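The slow return of the larder shelf

For most of the last century the larder was going out of fashion. Fridges got bigger, kitchens got smaller, and the cold little room with a stone shelf was knocked through to make space for a washing machine. Now people are asking for them back, or at least for something that does part of the same job.

Joiners in Jelholm say the requests began in earnest a few years ago. Few customers want a whole room. They want one cupboard, set against an outside wall, with a fixed shelf at a height they can reach and no plastic anywhere near it.
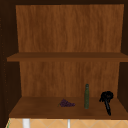 An open cabinet with a single middle shelf and an upright grain to the back.

The Rodrigues workshop, on the road out towards Proveck, makes little else these days. It charges around 2000 pounds for a fitted cupboard and has a waiting list that runs to April. The work is simple and takes time. Boards are left indoors for 3 weeks before they are cut, so that they settle, and the shelf is let into the sides with a plain housing joint. Glue is used sparingly. A shelf that carries jam, flour and tins needs to be stiff in the middle, and the workshop will not span more than a metre without a support underneath.

Ventilation is the part that customers tend to leave out when they try it themselves. A larder cupboard needs air coming in low and going out high. In older houses in Jelholm there is often a grille in the wall already, painted over and forgotten behind a unit. Clearing it costs nothing except an afternoon and a bit of dust. In a newer house the wall has to be drilled, and that is a job to discuss with a builder first. 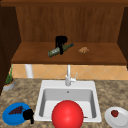

This page was last changed on February 9, 2026.

What goes in the cupboard matters as much as how it is built. Potatoes and onions both like the dark but do better apart. Bread keeps well enough in a crock. Hard cheese will sit happily for a few days in a cool month, though milk and meat still belong in the fridge, and so do most opened jars now that they are made with less sugar than they used to be.

Flamwood, the reclamation yard by the old station, sells salvaged shelf boards for people on a smaller budget. Most come out of shops and schools. A good length costs less than new timber, but it has to be checked for woodworm and old nails, and the yard is frank about that. It keeps 300 boards or so under cover and lets customers turn them over before they choose.

Slate is harder to find. The yard had 2 pieces in the autumn, both with chipped corners, and they went the same morning. Anyone after one is advised to leave a phone number and the width of the cupboard at the desk.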